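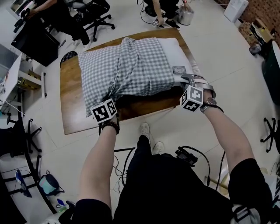 Pikitz Pillowcases and Pillows: Frequently Asked Questions

Last updated 3/12/22

These are the questions we get most by email and at the shop counter in Drorkuvton. If yours isn't on the page, write to us and Annag McIver or one of the rest of us will answer, usually by the next working day.

SIZES

What size pillowcase do I need?

Measure the pillow, even if you think you know. Lay it flat, push the filling toward the middle, and measure from seam to seam along the long side and the short side. A standard pillow is 20 by 26 inches, a queen is 20 by 30, and a king is 20 by 36. Old pillows often measure a little under what the label said when they were new.

Our cases are cut slightly larger than the pillow they are meant for. A standard case is made for a 20 by 26 pillow and you don't need to size up.

Can I use a queen case on a standard pillow?

Yes. You will have a few extra inches of fabric at the open end. Some people tuck it under and some let it hang. It won't hurt anything, though the loose end can bunch up overnight if you move around a lot.

Can I use a standard case on a queen pillow?

You can get it on, but the end of the pillow will stick out or the filling will be squashed. We don't recommend it.

Do you make cases for body pillows?

In plain white only, 20 by 54. They close with a zipper at one end.

What about travel pillows and children's pillows?

We have one small size, 12 by 16, in the checked fabrics. If your pillow is another size, see the section on special orders.

FABRICS

What is the difference between Sandu and Saten?

Sandu is our everyday cotton. It is a plain weave, it feels crisp, and it wrinkles. All of the ginghams and stripes are Sandu. Saten is a cotton sateen, smoother on the face, with a slight shine and a heavier hang. It comes in solid colors only. Sandu costs less and stands up to more washing.

Is gingham printed or woven?

Ours is woven. The yarn is dyed first, so the check is the same on both sides and you can turn the case inside out and not see much difference. Printed checks are usually paler on the back.

Which gingham colors do you carry?

Gray and white, navy and white, red and white, and a soft green and white. The gray is number 118 in the catalog and it is the one that sells out. If it shows as out of stock, we are normally waiting on fabric and it comes back. The yellow was dropped last June.

Why don't the checks line up at the side seam?

On the Sandu cases we match them along the long folded edge but not at the closed end. Matching at every seam wastes a lot of cloth and would raise the price. A check that is off by part of a square at the short end is normal and we don't treat it as a fault. If the whole pattern runs crooked across the case, that is a fault, and we will replace it.

Will a white pillow show through?

Through a light color in Sandu, a white pillow doesn't show. A pillow with a dark stripe or a colored trim might. The dark care tag that some pillows have near one corner can also show faintly. Put the tag end in first or use a pillow protector underneath.

PUTTING THE CASE ON

Is there an easy way to get the case on?

There are several. The one we use in the shop:

Lay the pillow on a clean flat surface. A bed, a table, a board, whatever you have that is about waist height or that you don't mind bending down to.

Open the case and gather it up in your hands, the way you would gather a sock.

Slide it over one short end of the pillow until both corners of the pillow are sitting in both corners of the case.

Hold the covered end with one hand and pull the fabric along with the other, first one long side and then the other, a few inches at a time.

When most of the pillow is covered, grip the open hem at a corner and pull it past the end of the pillow. Do the other corner the same way.

Pick the whole thing up by the hem and give it a shake. The pillow drops to the closed end and most of the wrinkles go with it.

The case gets stuck about three-quarters of the way. What am I doing wrong?

Usually nothing. The fabric has bunched along one side and that side has stopped moving. Go back to the bunched part, smooth it toward the closed end, then start pulling again from there. Pulling harder at the open corner just stretches the hem.

If it sticks in the same place each time, measure the pillow. It may be a queen.

Is the inside-out method better?

Some people like it. Turn the case inside out, put your arms in up to the corners, grab the two corners of the pillow through the fabric, and flip the case down over the pillow. It works well with soft pillows. With a thick foam pillow it can be awkward, and you need longer arms than you might expect for a king.

Should I take off my watch or bracelet?

It's a good idea with Saten. A metal band or a rough bead can catch a thread, and a pulled thread in sateen shows. Sandu is less fussy, but a snag is possible with any woven cloth.

My corners are empty and floppy. How do I fill them?

Reach inside and push the corners of the pillow into the corners of the case with your fingers. If they still go flat, the filling has moved. Take the pillow out, hold it by two corners, shake it, then turn it and do the other two.

Which way should the open end face?

Away from the middle of the bed, if there are two pillows side by side. If one side of the bed is against a wall, do what you like. Many people face the opening away from the door so the hem isn't the first thing you see.

WASHING AND IRONING

How do I wash Sandu cases?

Warm water, normal cycle, with similar colors. Wash the darker checks separately the first time. Tumble dry on medium and take them out while they are very slightly damp if you plan to iron.

How do I wash Saten cases?

Cool or warm water, gentle cycle, inside out. Low heat in the dryer. Keep them away from anything with a zipper or hook and loop tape.

How much will they shrink?

Up to 3 percent in length over the first couple of washes, and less in width. We cut for this. A case that seems a bit long when new should fit properly after a wash or two.

Can I use bleach?

On plain white Sandu, yes, an occasional light bleach is fine. Not on the ginghams or stripes, and not on Saten in any color.

Do I have to iron them?

No. If you want them smooth, iron Sandu on the cotton setting while damp, starting at the closed end and working toward the hem. Saten only needs a warm iron on the back. Shaking the case out hard before it goes in the dryer does a lot of the work.

How often should I change a pillowcase?

Every 7 days is what we do at home. More often if you go to bed with wet hair or use a night cream.

PILLOWS

Do you sell pillows too?

Yes, one kind. It has a polyester filling and a white cotton cover, in medium or firm, in standard and queen. Kings are on order.

Can I wash the pillow?

Ours, yes. Two at a time so the machine stays balanced, warm water, extra rinse, then low heat until fully dry. That takes longer than you think — feel the middle of the pillow before you call it done. For other makers' pillows, check the care tag.

Can I cut the tag off my pillow?

It is your pillow, so yes. We suggest keeping it, or at least taking a picture of it, for the washing directions.

ORDERS AND RETURNS

Are cases sold singly or in pairs?

Both. The pair costs a little less than two singles. Body pillow cases are single only.

Can I see a fabric sample?

We'll mail up to three swatches free. Put the catalog numbers in your email along with a mailing address. The Saten numbers begin at 1,113 and are listed without the comma on the order form, so type 1113.

Can I return a case I have washed?

Only if there is something wrong with it. Unwashed cases can come back within 30 days for a refund or exchange. Please fold them. They do not have to be in the original band.

A seam came open. What now?

Send us a photo of the seam and the small label inside the hem. We repair or replace seams for two years. Tears in the cloth itself are looked at case by case — a thin patch where a head has rested for years is wear, and we can't do much about it except sell you another one.

Do you take special orders?

For odd sizes, yes, in any fabric we have on the shelf. Send the length, width, and thickness of the pillow. Allow four weeks. Special orders can't be returned unless we made a mistake in the measurements.

Do you add embroidery or initials?

Not at present. There is a card at the counter for a local person who does it, and she is used to our hems.

Can I pick up my order in Drorkuvton?

Yes. Choose pickup at checkout and wait for the email saying it is ready. Bring the order number, and use the side door if the front is locked during posted hours.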